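To: Shared Equipment List, Plikilbridge Technical College
From: Ayuba Aidoo
Date: 8/4/20
Subject: Re: Drovcombe two-arm cell, trial at Lostton and terms of purchase

Dear colleagues,

Thank you to all who replied to the first notice on the Drovcombe cell. The trial unit remains on loan from Hájek at the Lostton annex, and the loan has been extended to the end of September at no charge. I have been asked to answer the points raised on this list before departments submit their preferences. I will take them in the order in which they were sent.

For those who joined the list after the first notice, the Drovcombe is a bench-size cell with two arms on one shared base rail inside an aluminum frame. It is sold for teaching arm control and for recording handling tasks. Each arm has its own camera at the wrist. The unit on loan was supplied with patterned wall panels and a patterned floor, and our trial tasks have used fruit in and around a scalloped dish, together with small garden tools of the kind sold for children.
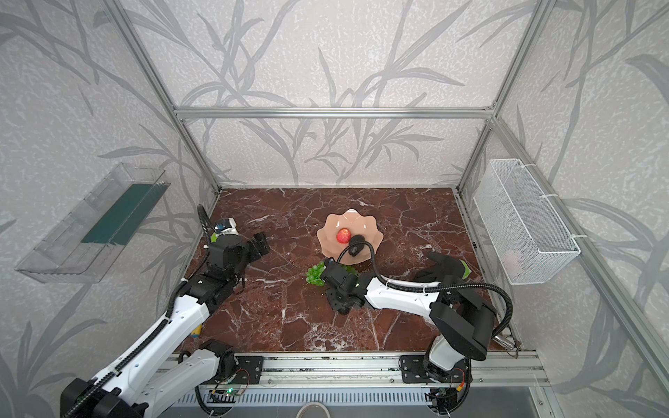 Mairéad Noonan wrote:

> I have read the notice and the supplier's leaflet and would like the
> following settled before my department gives an opinion.
>
> 1. The leaflet offers the cell as a kit or assembled. What does
> assembly cost, and would the warranty be affected if our own
> technicians built it?
>
> 2. The leaflet says that the cell can "handle everyday items." I
> should like to know which items were tried at Lostton and which of
> them gave trouble. Soft and rounded things are the ones our students
> will bring in first.
>
> 3. Can the wall panels and the floor be changed? A busy pattern may
> be useful for camera work, but for the introductory course we would
> want a plain one.
>
> 4. Who looks after it? The last shared machine we bought came with a
> service plan that covered very little besides the telephone call.
>
> I have no objection in principle. I would ask only that we not be
> hurried into the purchase by the end of the loan period.

On point 1, Hájek has confirmed in writing that the kit and the assembled unit carry the same warranty of two years on the arms and one year on the cameras and wiring. Assembly at their works is charged at a flat fee, which will be listed separately in the quotation. Zuweira Yakubu and I rebuilt part of the frame in Lostton after delivery, as the unit had to be taken through a narrow door. The instructions for the frame are good. The instructions for the wiring are less so, and the order of two of the steps had to be confirmed by telephone. I recommend that any department choosing the kit allow nine working days from delivery to first use, including the safety check by the college.

The cables need some thought at this stage as well. They run outside the arms in flexible sleeves and stand well clear of the links in certain positions. The manual gives a minimum bend but does not say how much slack to leave at the wrist. We left too little at first and had to redo the left side. Hájek has undertaken to send a revised page, and I will forward it to the list when it comes.

On point 2, we ran nearly 100 attempts in the first part of the trial, most of them simple moves into or out of the dish. Small round fruit placed well inside the dish was handled without difficulty by either arm. Fruit resting against the rim was less reliable, as one finger tends to meet the rim before the grip is complete. Grapes in a bunch were the hardest item by a wide margin. The bunch changes shape as the fingers close, and the operator must decide early whether to take it from the side or from above. The supplier's own sample program makes no allowance for this.

The garden tools fall somewhere in between. A trowel can be taken by the handle quite readily provided that it does not lie along the line of the fingers. If it does, the wrist must be turned through a large angle, and the person driving the arm may lose sight of the handle in the wrist view for part of the move.

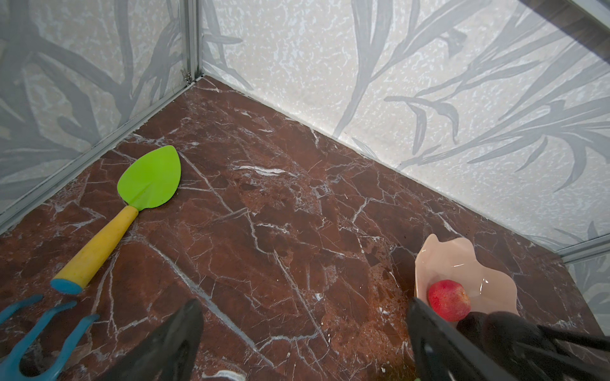
A related matter is the width of the grip. The fingers open far enough for all the items we have tried, but at full opening they take up much of the lower part of the wrist view. Nii Kwofie has asked Hájek whether the camera bracket can be raised. The answer is that a taller bracket exists as an accessory and that the calibration must be repeated after it is fitted. We have requested one for the remainder of the loan and will report on whether it is worth the price.

On point 3, the panels and the floor can both be changed. The supplier offers plain panels in place of the patterned ones at no extra cost if this is stated on the order form. Panels bought later are charged for. I would suggest that we order one set of each. The patterned surroundings have been of real use to Sang-wook Kang's group, who wish to test recognition against a cluttered background, and I would be sorry to see them left off the order. A plain set would answer the needs of the introductory course.

On point 4, two service plans are offered. The basic plan covers parts only, with the college paying for return carriage. The full plan includes one visit a year, a loan arm if a repair takes longer than two weeks, and replacement of the gripper fingers on request. Having read both agreements, I recommend the full plan for the first two years. The fingers are the part most likely to suffer in student hands, and the basic plan treats them as a consumable. It should be noted that neither plan covers damage caused by one arm striking the other. Hájek considers that to be the responsibility of the operator.

This last exclusion deserves attention from anyone planning two-arm exercises. The arms share the middle of the floor, and both can reach the dish. The software has a setting which keeps each arm to its own half, and it is switched off when the unit is delivered. We have switched it on for all new users at Lostton. It is switched off only when a task calls for both arms at the center and a second person is present at the stop button.
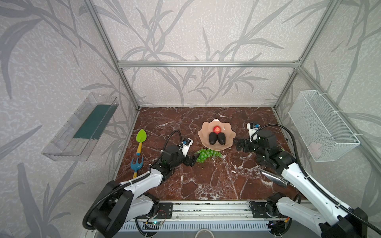
The training offered with the purchase consists of one day on site for up to six staff. I attended the short version given with the loan. It was clear and well prepared, although it dwelt at length on the recording software and gave little time to recovery after a fault. I have asked that the balance be adjusted if we proceed.

As to the timetable, Mairéad's final remark is a fair one. The supplier has agreed in writing that the quoted price will stand for 100 days from the date of the quotation, so the end of the loan need not govern our decision. Departments are asked to send me the following in September:

- whether they would use the cell, and for which courses
- kit or assembled unit
- plain panels, patterned panels, or both
- basic or full service plan
- any item they wish to have tried before the unit goes back

Items for trial should be small enough to be held comfortably in one hand, and should be clean and free of sharp edges. Please label them with the name of the department and leave them at the annex office in Lostton. Zuweira Yakubu keeps the booking sheet for those who would like to drive the arms themselves.

With regards,

Ayuba Aidoo
Shared Equipment
Plikilbridge Technical College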